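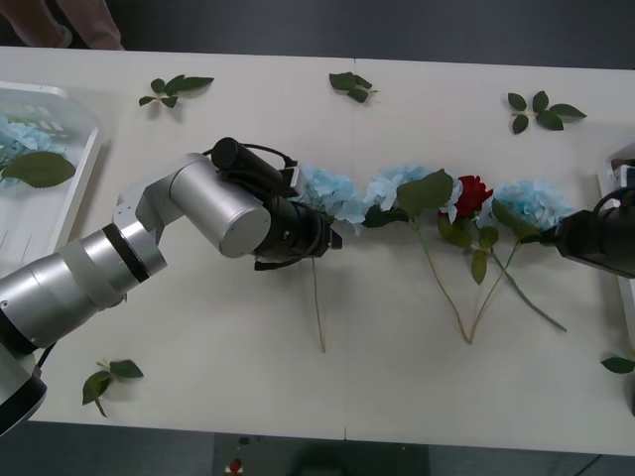

Table de travail Povix à deux plateaux : notre avis après quatre mois

lundi 4 mai 2020

La Povix est vendue en kit, piètement et plateaux dans deux colis séparés. Nous l'avons achetée en janvier chez Boyer, au prix de 584 euros, livraison comprise. Elle sert tous les jours depuis, surtout pour du courrier, de la couture et un peu de bricolage.

Montage

Comptez une soirée à deux. La notice est claire pour le piètement, beaucoup moins pour l'alignement des plateaux : le schéma montre les vis de réglage du mauvais côté. Il faut serrer les traverses à la main, poser les plateaux, puis reprendre le serrage. Une clé est fournie, trop courte pour être confortable.

À l'usage

La table ne bouge pas quand on écrit. Avec une machine à coudre lancée à pleine vitesse, on sent une légère vibration au milieu, que des patins en caoutchouc ont presque fait disparaître. Le blanc se salit vite et garde les traces de crayon. Un chiffon humide suffit pour le café, le feutre demande un peu d'alcool ménager.

Le joint entre les deux plateaux reste le point discutable. Il est fin, mais une feuille posée dessus et un stylo à bille un peu appuyé, et le trait saute. Les miettes s'y logent aussi. On prend l'habitude de travailler d'un côté ou de l'autre.

Par rapport à la Vamance

La Vamance, que nous avions avant, a un plateau d'une seule pièce et coûte moins cher. Elle est plus agréable pour dessiner – mais impossible à monter seul dans un escalier étroit, et son bord s'était écaillé au premier déménagement.

Service après-vente

Un embout manquait dans le colis. Boyer l'a envoyé en une semaine, sans frais.

Note : 7/10. À conseiller pour la couture et le bureau, moins pour le dessin.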